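Category: Robotics | Standards and guidance | Data collection practice
Search this site Go Advanced search

Ostier guideline

The Ostier guideline is a set of rules for recording tabletop tasks with hand-held grippers. It covers the layout of the table, the state of the objects at the start of a take, and the conduct of operators who share one work surface. It is used with the Wallin and Rulano task lists. 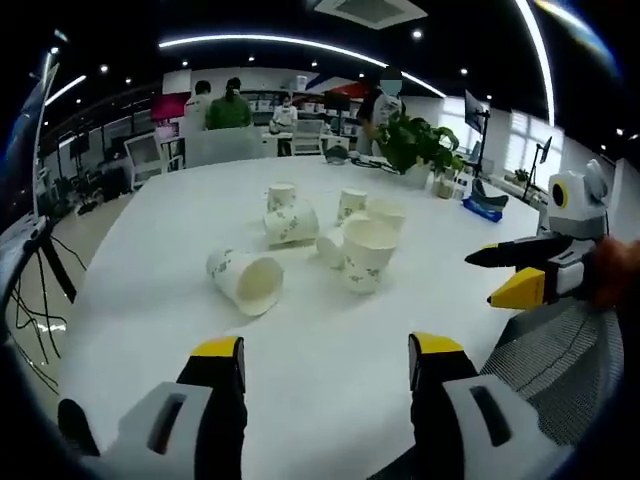 Tormod Kristiansen

Scope. The guideline applies to light, rigid or semi-rigid objects such as paper cups. Sharp tools and open liquids are dealt with in a separate part, added in March.

Start state. Objects of one type should be laid out with mixed poses - upright and on their sides - and the layout must be changed between takes. A fixed grid is not allowed. Both fingers of each gripper are to be open before recording begins.

Shared tables. Where two grippers work over the same table, each operator keeps to an agreed side and calls out before crossing the middle. Chairs may stay at the table edge

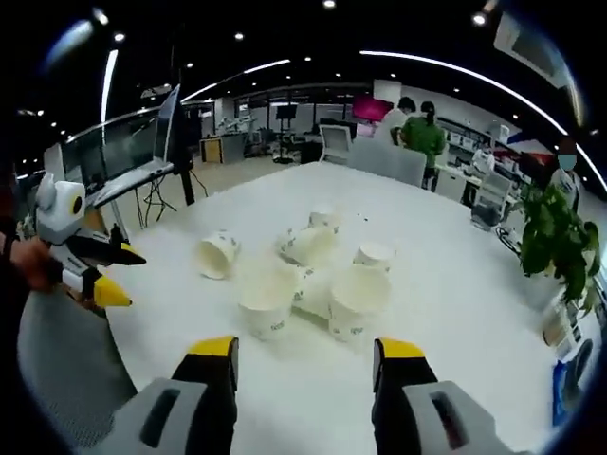

provided that they do not limit the movement of the arm. Cables should be kept away from the working area. Plants, tissue boxes and other office items may remain on the table, but should not be moved during a session.

Records. A session is accepted when no more than 3 takes in 14 are marked as faulty. The Huvanano trial logged 1768 takes under the first edition, of which over 318 were rejected - most for a repeated start layout.

Last edited 24/06/2025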